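Open day at the Cindanden recovery centre: what I saw, and what I'd still like to see

Prakmont has run the sorting contract for Cindanden and the townships around it for four years, and in that time the public has mostly known the company by its trucks and its rate increases. The open day was meant to fix that. I went with a list of questions and came home with most of them still on the page.

My interest is simple. We are asked to rinse, flatten and separate, and I do it, and I would like to know what happens to the stuff afterwards. Small, dirty and mixed-up items bother me most: the coffee lids, the chip bags, the crumpled cigarette pack picked up off the sidewalk. None of the leaflets are any help with those.
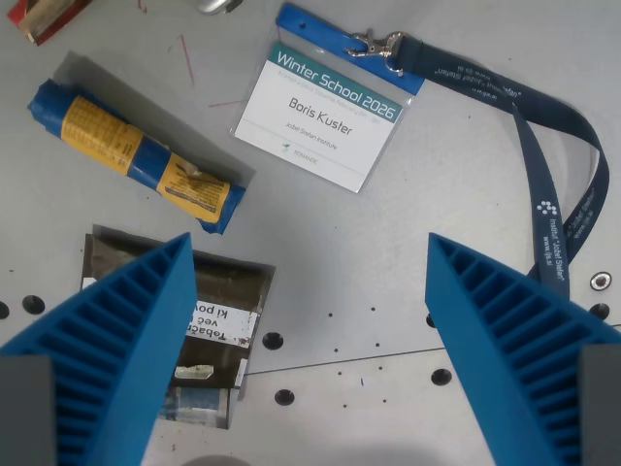
Maren Tollhurst
Contributing writer, local services
Posted January 28, 2020

A cigarette pack is a good test of a sorting guide. The usual one is a card box, sometimes with foil paper inside and a film wrapper outside. The Prakmont calendar stuck to my fridge says "clean cardboard" goes in the blue box and has nothing to say about a pack that has been stepped on. I asked at the welcome desk and was told it was recyclable. I asked again at the end of the tour and was told it was garbage. Both answers came with a smile and the same lanyard.

Getting there

The centre is past the gravel pits on the Grønli road. Signs were put out for the day, though the one at the last turn faced the wrong way and a fair number of us got a look at a locked gate behind the salt shed. Parking was on packed snow. There is no bus, which seems an odd choice for a place that wants the public to visit, and no bike rack that I could find.

You sign a waiver, you get a vest and a hard hat, and you are sent to a meeting room with coffee in paper cups. The bin for the cups was marked Landfill. I'll give them credit for being straight about it.

The talk

We had a slide show before we were let onto the floor. It ran long. It told us that the centre takes in 459 tonnes in an average week and that 63 per cent of that is "diverted". I wrote both figures down because they were on the screen in very large type.

I have a problem with the word diverted. It means a load did not go straight to the local landfill. It doesn't mean that anyone made anything out of it. A bale of mixed plastic that sits in a yard until spring has been diverted. So has a bale that gets sold, shipped, opened, found to be wet and dumped somewhere else. When a woman in my group asked how much of the material ends up as a new product, the answer was that this is tracked by the buyers. Which buyers? That is commercial information.

The rest was about us, the residents, and how badly we sort. There were slides of garden hoses and diapers. Fair enough, I have seen what my neighbours put out. But I noticed the blame only ran in one direction. Not a word about the shops that sell black trays the plant can't handle, or about a calendar so vague that two people at the same open day can't agree on a cigarette pack.

On the floor

The tour itself was better. It's loud, it's colder than you expect, and the smell is sour without being terrible. You walk along a raised steel path with the belts below you. Paper and card come off first. Cans are pulled out further down, and glass drops away early on, in a state that explains why it mostly ends up as road base.

I liked watching the people on the picking line. They are fast, and they work in a room with heaters and a proper air system, which I had wondered about. Shifts rotate every 2 hours, according to the board on the wall. We weren't able to speak to anyone working there, only to the guides. I would have traded the whole slide show for ten minutes with someone who has stood at that belt through a March thaw, when everything left out at the curb arrives soaked.

Small items are where it all gets vague. Anything under a certain size falls through the screens along with broken glass, bottle caps and grit. The guide called this stream "fines" and moved us along quickly. I asked where the fines go. Cover material, was the reply, meaning they are spread over the landfill at the end of the day. So your carefully saved bottle caps may well finish up on the hill after a ride around the plant. I don't think that's a scandal, but I do think it belongs on the fridge calendar.

The Urnness shelf

At the end of the path there's a display of Urnness board, a pressed panel that Prakmont says it will start making here from mixed plastic and low-grade paper. There were samples to hold. They are heavy, speckled and a bit greasy to the touch, and one had been made into a planter box.

I'd love this to work. I have also been to enough of these days to remember the rubber paving and the glass countertops, and I can't name a place in town where you can walk on the one or eat off the other. When I asked the price of a sheet, there wasn't one yet. When I asked if it could be recycled again at the end of its life, I was told it lasts a very long time. Those are two different things.

A leaflet said the board had been "trialled locally". The guide thought that meant a bench in Grønli – possibly two benches. I drove home that way and didn't spot either, though with the snow up to the fence rails I can't swear they aren't there.
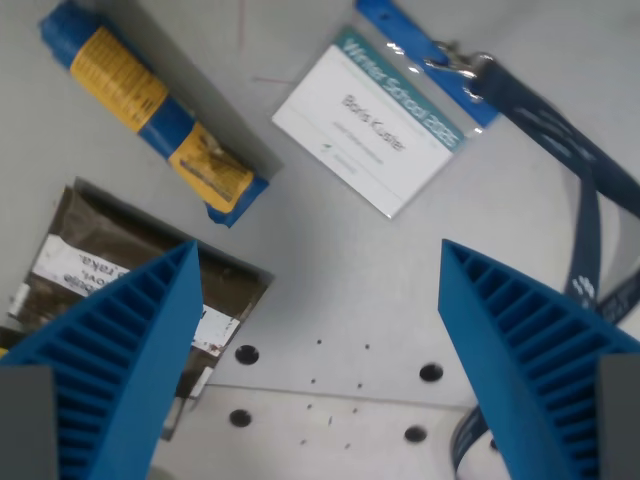

If you go

Another open day is planned for March, with booking through the township office. Children under ten can't go on the raised path, and they'll be bored silly by the talk, so think twice about bringing them. Wear boots with a proper tread. The stairs are open grating and one flight had ice on it.

Bring something from your own kitchen that you're never sure about and make them tell you which bin it goes in. Ask more than one person. If the answers match, please write in and let me know, and say which guide you had.

I've sent Prakmont three questions in writing: how much of the diverted share is sold, how much of what is sold gets used, and what they would like done with cigarette packs. They've said to allow a few weeks for a reply. Until then mine are going in the garbage.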